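Rusura hand-held gripper trials, data card

Rusura compares two padded finger sets, Tison and Khoury, on the same hand-held body. We really enjoyed putting this one together - switching finger sets is quick, and the footage shows a lot of the gripping area.

Contents: 283 clips in 23 folders, one folder per session. Average length is in the notes file.
Known gaps: 4 clips have no controller log.
Loading: use the Poler reader, version 4 or later.
Questions and fixes: Upendo Biwott. Send them, we love getting them!

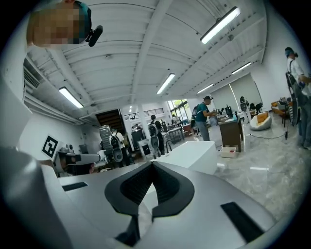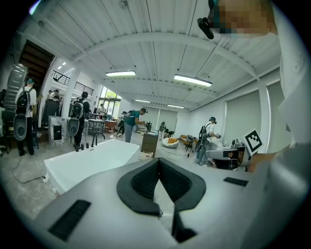
Views from the gripper camera, with other operators farther back in the room.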